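Operators wanted, two-arm data collection, Pratville

Posted Oct 2, 2019. Part time, paid hourly, evenings possible

We need people to drive robot arms. No robot background needed, we teach you. Patience needed, lots of it.

Arow is a small lab upstairs from the old Ouazzani print shop in Pratville. We're collecting examples for a learning system, two arms working together, a person guiding both. You do a task, the system records it, you reset the table, you do it again. Target is 1,000 good demonstrations by the end of the project and we have 151. So, behind. Hence this ad.

What the job is

You sit at the control station with one handle per hand. Left handle moves the left arm, right handle moves the right arm, squeeze to close the gripper. Most of the current tasks are small two-handed things. Hold one object, bring the other one up to it, line up the tips, let go cleanly. Sounds easy. Your first 20 minutes will be bad, everyone's are.

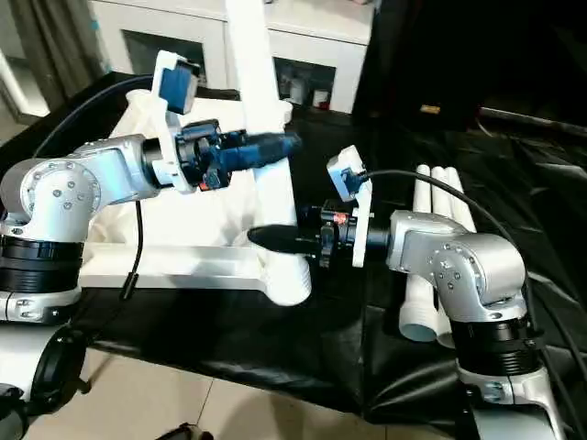 Slow and steady beats fast. We want motions that look like somebody meant them. If you fumble and recover, keep going, finish, and mark it "recovered" on the sheet, we use those too. If you drop something off the table stop the recording and mark it "fail". Please don't delete anything yourself.

Between runs you move the objects to a new starting spot. Not the same spot twice in a row. The spot list is taped next to the monitor. Resetting is half the job, be ready for that.

Hours and pay

Shifts are 5 hours with breaks, you choose two or three a week. Paid training on the first shift. After that same rate, no per-demo bonus (we tried that in July, people rushed, we threw out 80 recordings). Paid every second Friday. Parking behind the building, bus stops on Kararen Street.

Who we're looking for

Over 18. Steady hands, either hand dominant. Lefties very welcome, most of the data so far is from right handers and it shows. Glasses fine. You should be OK sitting for a while and OK with repetition. Musicians, sewers, model builders, dental techs, people who play a lot of video games, all good. Also fine if you're none of those.

You'll need to follow a written checklist every single time, even on the hundreth run. That's the part people quit over, so think about it before you write to us.

Not needed: coding, a degree, a resume longer than a page.

Safety stuff

Hands stay out of the work area while the arms are live. Red stop button is at the station, you'll practice using it before anything else. Long hair tied back, no loose sleeves, no lanyards. Closed shoes. Don't unplug the wrist cameras, if one comes loose or gets bumped call whoever's on shift. A bumped camera means recalibrating and that eats an hour.

What we record

Camera views of the table, arm positions, gripper state, your operator number. No audio. Your name isn't stored with the recordings. There's a consent form, one page, read it before you sign it.

How to apply

Email the Arow front desk with "operator" in the subject line. Tell us which days you're free, which hand you write with, and one thing you've done that took careful handwork. Two or three sentences is plenty. We'll set up a half hour tryout, also paid. Bring ID.

We're filling spots as people come in so sooner is better. If you applied in July and didn't hear back, sorry, pleae write again, that inbox was a mess.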